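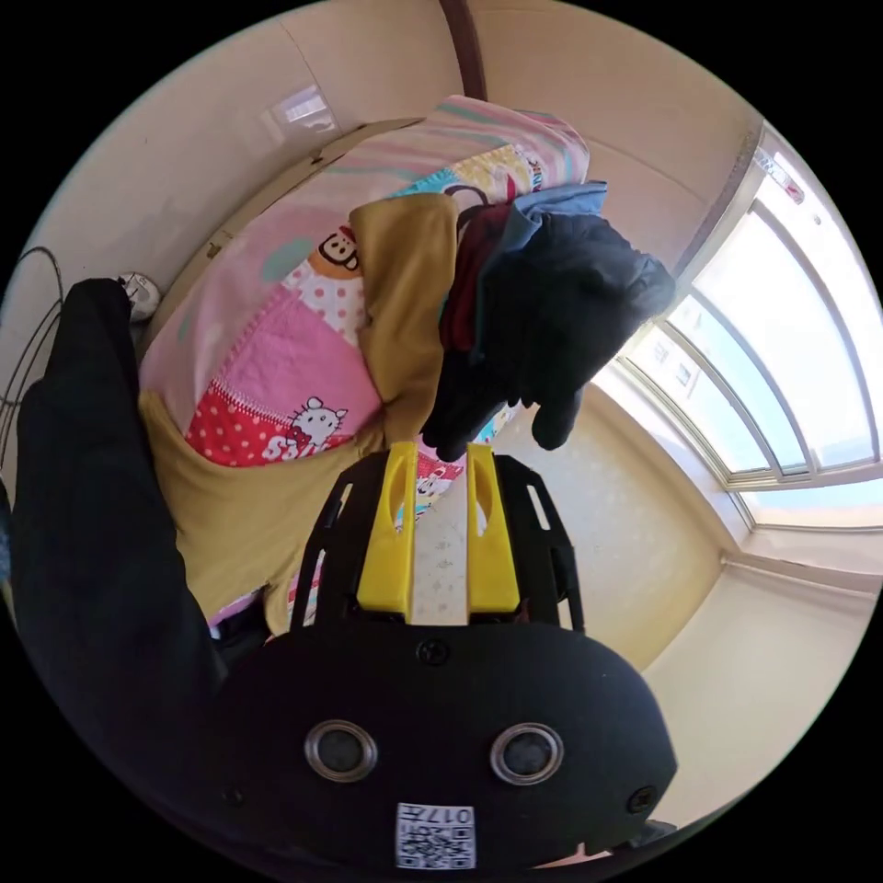
*Hand-held gripper unit 017 at the laundry sorting position, Prurkenside site.*

# Post-Fault Inspection Checklist: Hand-Held Gripper, Textile Handling

**Site:** Prurkenside, ground floor room
**Equipment:** Lesero hand-held gripper, label number 017
**Reason for inspection:** Fingers failed to release fabric on command; operator reported a pinched fingertip
**Inspector:** Eldana Ambaye, Workneh Equipment Safety
**Period:** February
**Status:** Restricted use pending items 5, 9 and 12

## Summary of the fault

During a folding and sorting session, the fingers closed on the hem of a garment and remained closed after the trigger was released. The operator attempted to pull the fabric free by hand while the unit was still powered. The fingers then opened and closed once without a command. The operator sustained a minor pinch to the left index finger. No medical treatment was required. The unit was switched off and reported the same afternoon.

## Part A. Gripper body and fingers

| No. | Item | Result | Comment |
|---|---|---|---|
| 1 | Body free of cracks | Pass | |
| 2 | Identification label attached | Pass | Code scans correctly. |
| 3 | Accessible screws seated and tight | Pass | Checked with hand driver. |
| 4 | Yellow fingers parallel when at rest | Pass | |
| 5 | Fingers release fully when trigger is released | **Fail** | Two sticking events during the test of 50 cycles on knit fabric. None on flat cotton. |
| 6 | Slots in finger frame free of debris | **Fail** | Lint and one length of thread removed from the slide. Retest of 50 cycles after cleaning: no sticking. Cause not considered proven. |
| 7 | Finger surfaces free of sharp edges | Pass | |

## Part B. Control and power

| No. | Item | Result | Comment |
|---|---|---|---|
| 8 | Power switch works on first press | Pass | |
| 9 | No movement without a command | **Open** | Uncommanded cycle could not be reproduced. Log sent to Drimunow for review. |
| 10 | Session log complete | Pass | 200 entries reviewed. The fault appears at entry 64. |
| 11 | Trigger returns freely | Pass | |

## Part C. Work area and operator practice

| No. | Item | Result | Comment |
|---|---|---|---|
| 12 | Written procedure for trapped fabric | **Fail** | None available at the site. See required actions. |
| 13 | Items sorted for loose threads before handling | **Fail** | Blankets and garments are handled from a mixed pile. Patchwork and fringed items should be set aside and checked first. |
| 14 | Floor clear where operator stands | Pass | |
| 15 | Lighting adequate | Pass | Daylight from the window is sufficient in the daytime. Evening sessions were not assessed. |
| 16 | Sleeves close-fitting at the wrist | Pass | Reminder given to all operators. |

## Required actions

1. Power must be switched off before any person touches trapped fabric. This applies to every unit at the site.
2. The finger slide on unit 017 is to be inspected and cleaned at the start of each session, and the result entered in the log.
3. The site lead is to post a one-page procedure for trapped fabric beside the sorting position.
4. Unit 017 may be used on flat cotton items only until Drimunow has reported on item 9.
5. Any further sticking event is to be reported to the inspector before the unit is used again.

## Inspector's comments

Cleaning improved the release action, but the second test was run on the same day with a clean slide. It does not show how the unit performs after extended use. A further test of 200 cycles on mixed fabric is required before the restriction can be lifted. The operator is to be offered a repeat of the handling briefing and may return to normal duties on other units.

**Signed:** E. Ambaye
**Copy to:** Site lead, Prurkenside; Drimunow service desk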